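The Birkine Cup

The robotics club at Nelska Technical School met at four in the afternoon, when the corridors were already quiet. I was the youngest member that September, and my job was to write the notes. The others had built the program. I had only learned how to open and close the fingers.

Our exercise for the Birkine Cup was two baskets, one brown and one orange. The arm had to take a basket by the rim and set it down in a new place on the white table.

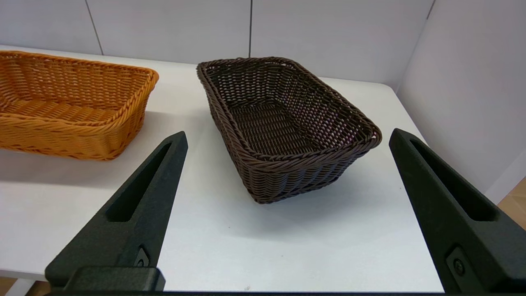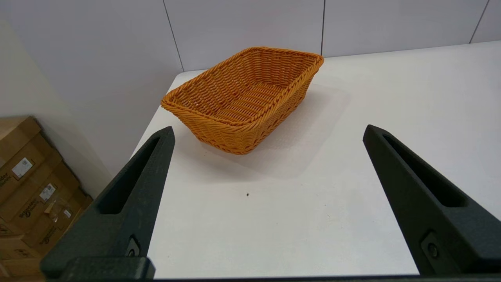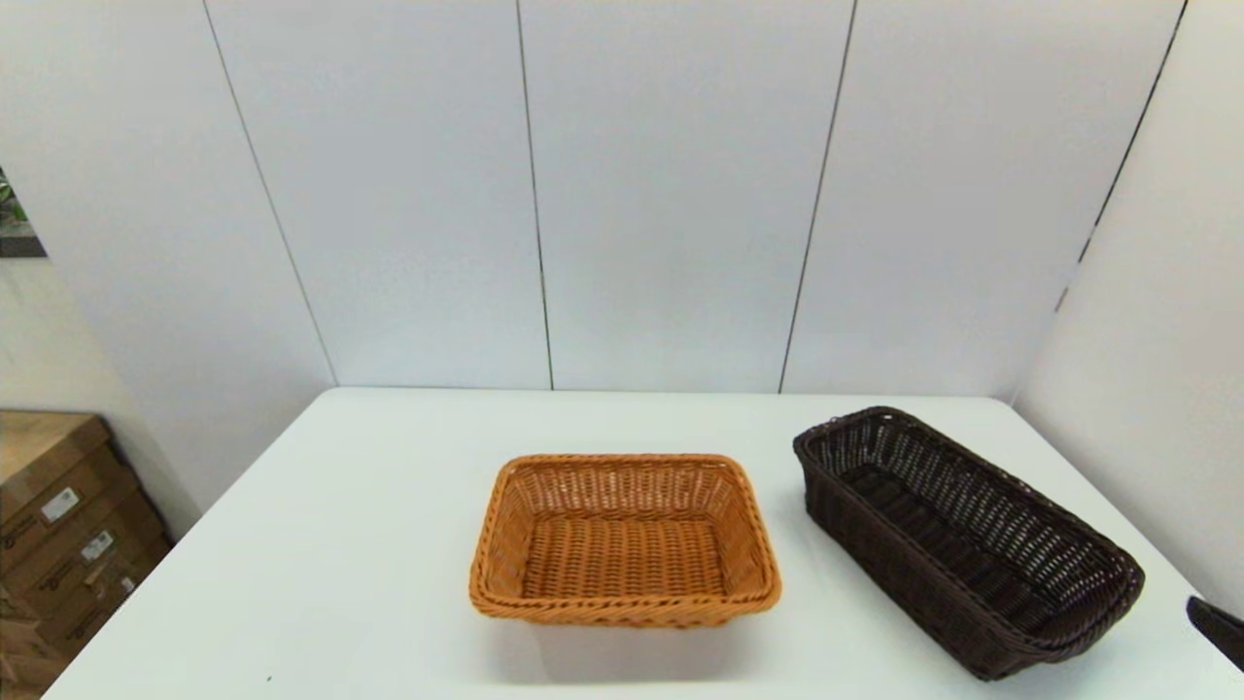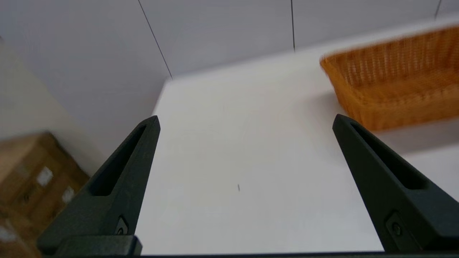

In my notebook I wrote "attempt 144" and then waited with the pencil in my hand.

The captain of our team did not like to speak during an attempt. She believed the arm could be disturbed, although she knew very well that it could not hear. So we all breathed slowly, and the fingers came down to the braided rim, and closed, and the basket went up. Then it turned a little, as a sleeping cat turns, and slipped back to the table.

"It holds too near the corner," I said.

I had not meant to say it. The captain looked at me for a long moment. My face became hot and I studied my own handwriting.

"Show me," she said.

I turned back through the pages. I had drawn a small cross for each place where the fingers had closed, only to keep myself awake. Most of the bad attempts had their cross near a corner. She took the notebook to the window and read it there, standing, with her coat already on.

After that I was allowed to sit at the keyboard. We moved the grip towards the middle of the long side, and then a little back again. At attempt 197 the orange basket travelled across the table and came down so softly that I did not hear it.

We went to Gellach by the early train with both baskets on my knees. The team from the Nikolovski school had a faster arm and matching shirts, and they won. We were placed third, 3 points behind the second team.

On the way home the captain gave me a new notebook. She had already written the date of our next meeting inside the cover, and under it, in very small letters, "Draw the crosses."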